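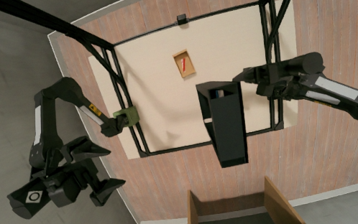 6 Nov 2022

Stuvstead workshop, glue bench. Continuing the hide glue series for the Clatulholm chairs.

Soaked the new batch of pearl glue overnight in cold water, one part glue to two parts water by weight. Granules fully swollen by morning, no dry centers. Poured off nothing; all the water was taken up. Heated in the double pot to 60 C and held there. Hendrik Visser's old note on the pot lid says 65, but the dial reads high and I have stopped trusting it. Using the probe from Schouten for all readings from now on.

Strained once through cotton. Some skin on top after the first hour, lifted off and put back in with a spoonful of hot water. Runs off the brush in a thin string and breaks into drops at the end. That is the consistency wanted for the loose tenons. For the rubbed joints I would take it a little thicker.

Test pieces: beech to beech, long grain, planed the same day. Three groups.

A — wood at room temperature, no warming.
B — wood warmed on the radiator shelf before gluing.
C — as B, with urea added to the glue at 9 percent of dry weight.

Group A gelled before the clamps were on. One piece slid, one would not close at all and shows a thick line. Scraped both and will not count them. Group B closed cleanly with light squeeze-out along both edges. Group C gave much more open time, enough to adjust a joint twice, and stayed tacky at the edges until after lunch. Wilma Jacobs thinks 9 is too much and would go down to 5. She may be right, particularly for the back slats, where the joint carries load and the parts go together quickly anyway.

All clamps stay on until tomorrow. No breaking before the pieces have had 3 days out of the clamps. Last month I broke a set early and the figures were useless.

Load cell: still reads slightly negative with nothing on it. Zeroed twice. Set the limit to 3000 N, as in the previous series. Lowest result last time was just above 2000 N and that was a wood failure, glue line intact. Gerrit Willems wants failure type written down for every piece, on the same line as the load. Column added to the sheet.

Old chair no. 2: front left leg came out with steam and a thin knife. Original glue went soft within minutes, grey and slightly sour smelling. Mortise is sound. Tenon has been packed with veneer at some point, probably a later repair — the veneer is knife cut and the rest of the chair is not. Kept the strips in an envelope with the chair papers.

Leftover glue in two jars, lids on, in the refrigerator. Throw out if it smells or will not gel.

To do:
Order more pearl glue from Kusomell, same grade as before.
Ask Jolien Lambrechts for the humidity log.
New cotton for straining.
Group D at 5 percent urea, wood warmed.
Descale the outer pot.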